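Gripper Comparison for Tabletop Can Sorting – Project Report
Group members: Diễm Triệu, Reda Kabbaj, Endang Sinaga
Supervisor: Dace Vītola
Submitted 6/13/22

1. Aim

The project compared two sets of fingers on the same arm: the Farouk flat finger, which came with the unit, and a padded finger cut by the group and referred to as Watdale. The task was to move a drink can into a marked circle on a table and release it upright. A second aim was to check whether the head camera alone gave enough information to judge when a can was inside the line.

2. Set-up

The arm approaches the table from the right as seen by the head camera. The circle is white on a dark top, chosen for contrast. Cans of differing diameter and colour were used, along with an apple kept near the line as an obstacle the arm must not touch.

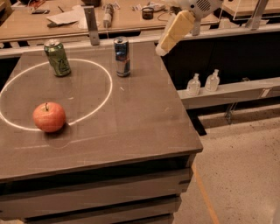
The controller was the Clisalex board running at its default rate. Finger closing speed was held the same for both sets, and the force limit was changed only between blocks of trials. Each block consisted of 300 commanded closures, logged by Reda. Camera exposure was locked at the start of each block – with automatic exposure, the glare from the can lids shifted the brightness of the whole view and the line detector lost the far side of the circle.

3. Procedure

A trial starts with the arm at its home pose. The operator selects a target can, the arm moves to a pre-grasp pose, the fingers close, and the can is lifted clear of the surface before it is carried sideways. Lift height was kept low on purpose. A higher lift gave more clearance over neighbouring objects but made the release less repeatable.
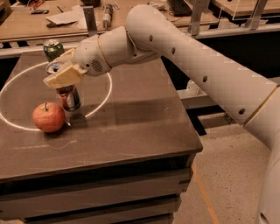 Release was harder to define than grasp. We settled on a rule that the can must be standing and unsupported for 4 seconds after the fingers open. Trials where a can touched its neighbour on the way down were logged separately and not counted as failures.

4. Observations

4.1 Grip height
Both finger sets held best on the straight wall of the can. Gripping near the shoulder let the can swing, and the swing had to settle before lowering. Endang added a pause to the lowering routine, set to 900 ms after trying shorter values. This lengthened the cycle but removed most of the tilted placements.

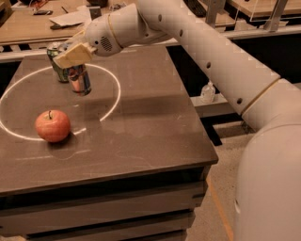 4.2 Occlusion
The head camera sees the wrist and fingers over the target for much of the placing movement. When a second can stands behind the first, its label is partly hidden and the colour classifier sometimes merged the two into one object. We tried masking the arm using joint angles from the controller. The mask worked at rest but lagged during motion, and we widened its margin to compensate. The wider margin then hid part of the circle.

4.3 Approach direction
Coming in from the right suits cans near the back of the table. For targets on the left half, the forearm passes over the work area and its shadow falls across the top, where the line detector read the shadow edge as a boundary on several runs. Diffuse lighting would probably fix this but was not tested.

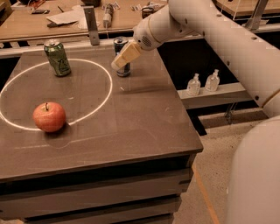
4.4 Pre-grasp offset
Diễm measured the gap between commanded and reached position at the pre-grasp pose. The error was larger at full reach, and the flat finger was less forgiving of it. With the padded finger the can tended to centre itself as the grip closed.

5. Limitations

Only full cans were tested in the force blocks. An empty can dents at the limit we used, so the results should not be applied to empties. Pad wear on the Watdale set was not measured past the second block of 300. The joint-angle mask is stored in the Canotow folder with the log files, and the margin value there is the final one, not the one used in section 3.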